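Rarwood project: does a longer pause between arm movements help a learned policy?

Student report, second term
Viktória Lengyel and Crescencio Tapia
Supervisor: Magdalini Tsoukalas

Background

Our group works on two-armed furniture assembly. Last term's students trained a policy that copies human demonstrations, and it did fairly well on tasks where one arm holds and the other arm does something. It did badly when both arms had to work on the same part. The usual failure was that the second arm started before the first had settled, and the part shifted under both of them.

We wanted to know if this was a problem with the policy or a problem with the demonstrations. When we went back through the old recordings, the operators were moving both arms almost all the time. The model had very few cases of one arm waiting for the other to learn from.

Method

We collected two new sets of demonstrations. In the first, operators worked however they liked. In the second, they had to bring one arm to a full stop before moving the other near the part. We called the sets "free" and "staged". Together they came to 667 demonstrations after we threw out the ones where a camera dropped out or the operator gave up halfway.

Five operators took part and each did both sets. Half a session was free and half was staged, and we swapped the order from one session to the next so that tiredness wouldn't favour either one. Ekrem Çetinkaya wrote the script that cut the recordings into episodes and labelled them.

We trained one policy on each set with the same settings and the same number of steps. Then we ran 30 trials with each policy. A trial counted as a success if the arms finished the job without the part moving off its starting spot. A person watching the trial made that call, using a sheet we had agreed on beforehand.

Results

The staged policy did better on the tasks where both arms touched the part. On one-arm tasks we could see no difference between the two. The staged policy was also slower, which we expected. Its pauses were sometimes longer than any pause in the demonstrations, and in a couple of trials it stopped completely and had to be ended by hand. We counted those as failures.

The free policy's failures looked like last term's. The arms got in each other's way close to the part, or one pushed while the other was still lining up.

The hardest case for both policies was a plastic frame lying upside down with its legs in the air. The legs take up the space the arms want to move through, and the ribs underneath make it easy to catch a fingertip. We used a black cloth on the table for all of these trials to keep the background the same.

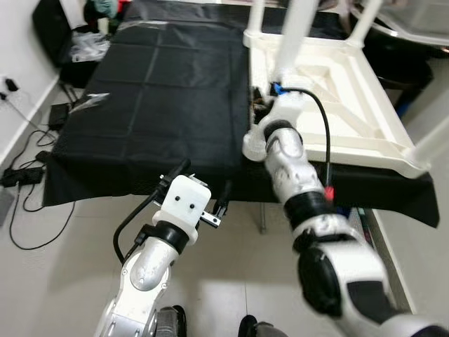
Þröstur Þórarinsdóttir thought we were giving the pauses too much credit. Staged demonstrations are also tidier, she said, and a tidy set might beat a messy one even with no waiting in it at all. She suggested a third set where operators move both arms freely but repeat any attempt that looks clumsy.

We agree that our results can't rule this out. We ran out of lab time before we could collect a third set, so it goes at the top of the list for whoever takes the project on in September.

Limits

All trials used the same table and the same cameras. Our operators got better as the weeks went on, and swapping the order only partly deals with that. The success sheet also leaves room for judgement when the part moves only slightly, and next time we would put tape marks on the cloth and measure.

The episode script and both sets are on the group drive under Rarwood, with notes on which sessions were dropped.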